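Workcell notebook, bin picking
November 2022
Subject: Grasp planner, revision of the clearance check and segmentation threshold

Purpose of this entry: to record the changes made to the planning stack after the last review, and the items that remain open before the Skirov branch is merged.

1. Clearance check

The previous planner rejected any grasp candidate whose approach line passed within the safety margin of the bin wall. The margin was applied to the gripper model only. The cable bundle on the wrist was not represented, and the planner therefore accepted approaches in which the cables would brush the wall or push neighboring parts. A coarse capsule model of the bundle has now been added to the collision scene. It is attached to the wrist link and does not deform. This is conservative near the right wall, and candidates close to that wall will be lost. The loss is accepted for the present.

Replay of the stored log, 1149 grasp attempts, completed without a crash. The new check changed the selected candidate in 90 of them. Of these, 21 had been marked in the original log as contact stops. The remainder have not been reviewed individually. H. Hviid has asked that they be sorted by wall before anyone draws a conclusion, and I agree.

2. Segmentation

The instance threshold was lowered in the Jina module so that transparent items are proposed at all. The side effect is that bright marks on the bin metal are now occasionally proposed as objects. A static background mask removes most of them, but the mask is valid only while the bin stays where it was when the mask was taken. Any shift invalidates it without a warning in the log. A check on registration error should be placed ahead of the mask, and the cycle should halt if the check fails.

Depth on clear plastic continues to be unreliable. Where it is missing, the planner takes the height of the nearest valid surface, which places the fingers too low when the item rests on a brick.

3. Controller timing

Two timeouts occurred on the trajectory interface while the planner was rebuilding the scene. Scene rebuilding has been moved to a separate thread. Not yet tested under load.
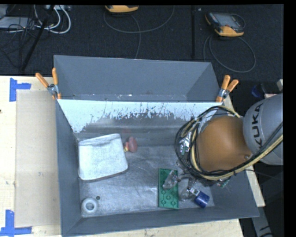
Arnar Þorgeirsson

The mixed set is in use for the present tests: the green brick, the white tray and ring, the dark blue cylinder and the clear plastic pieces, among others. The crumpled piece lying over the brick is the arrangement described in section 2.

Open items
Registration check ahead of mask: A.Þ.
Sorting of changed candidates by wall: H.H.
Load test of the rebuild thread, then merge to Wondenard main
Capsule radius is still hard-coded; move to the cell configuration file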